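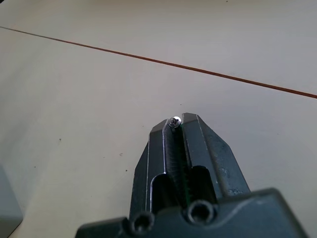
Phillips-head screw held in a gripper, pale tabletop behind.

Welding Bay Walk-Through, Akden Shop
Checked by: Pirjo Kuusisto
With: Kalevi Saarinen
Date: April 5, 2023
Unit: Mameck stick welder, shop number 39

I love doing this one. The bay has come a long way and it shows as soon as you start opening cabinets. Comments are under each item, and anything marked FIX goes on the board by the door.

1. Power off at the wall, plug pulled before covers are touched
OK
Kalevi had it unplugged and tagged before I found my gloves. Great start!

2. Input cord and plug
OK
No cuts, no soft spots. The strain relief was replaced last June and still grips the cord well.

3. Electrode lead and ground lead, full length
FIX
Electrode lead is lovely, flexible the whole way down. The ground lead has a nick in the jacket near the clamp end, no copper showing. Please don't wrap it in tape and call it done. There is a spare on the Rolto rack, so swap it before the next job.

4. Electrode holder
OK
Jaws close hard and the insulators are all there. Whoever cleaned the spatter off this, thank you, it made my morning.

5. Ground clamp
OK
Good spring, clean contact faces. It will move over to the new lead.

6. Side covers and fasteners
OK after repair
One cover screw was missing on the left side. We put a new one in and snugged the rest by hand. Check these when you wipe the machine down — they work loose when the cart gets rolled over the door sill.

7. Fan and vents
OK
Blew the dust out with low-pressure air, outdoors, safety glasses on. There was a LOT of it (grinding dust mostly, going by the color). Cart should stay on the far side of the bay while anyone is grinding.

8. Output terminals
OK
Tight, no discoloration. Running hours at check: 913. Last check was at 577.

9. Fume extraction
OK
The Tuominen arm stays where you put it now that the joints are adjusted, and what a difference! Smoke from a test bead went straight up the hood. Keep the hood close to the work and off to the side so you aren't leaning under it.

10. Helmets and lenses
FIX
We have 4 helmets on the hooks. Three are in fine shape. The last one has a cracked cover lens and is in my office until the new lens comes in. The headbands could all use a wash.

11. Gloves, jackets, sleeves
OK
New gloves in large, finally. Still short on small, I've put in a request.

12. Fire extinguisher
OK
Gauge in the green, pin and seal in place, tag current. Path to it was clear when we looked.

13. Combustibles
FIX
Cardboard stacked behind the screen, and a can of rags with the lid off. Both moved while we were there. The flattened boxes need a home outside the bay. Kalevi is going to clear a shelf by the loading door.

14. Screens and curtains
OK
No tears. One hook is missing at the top corner but the curtain still overlaps the next panel fully.

15. Rod storage
OK
Low-hydrogen rods are in the oven, everything else is sealed and labeled. Beautiful labels, by the way!

Open items: ground lead (3), cover lens (10), cardboard shelf (13).

The machine stays tagged out until the lead is changed and I've signed the line below it on the board. Find me when it's in and I'll come straight over — I want to run a bead on it myself.

P. Kuusisto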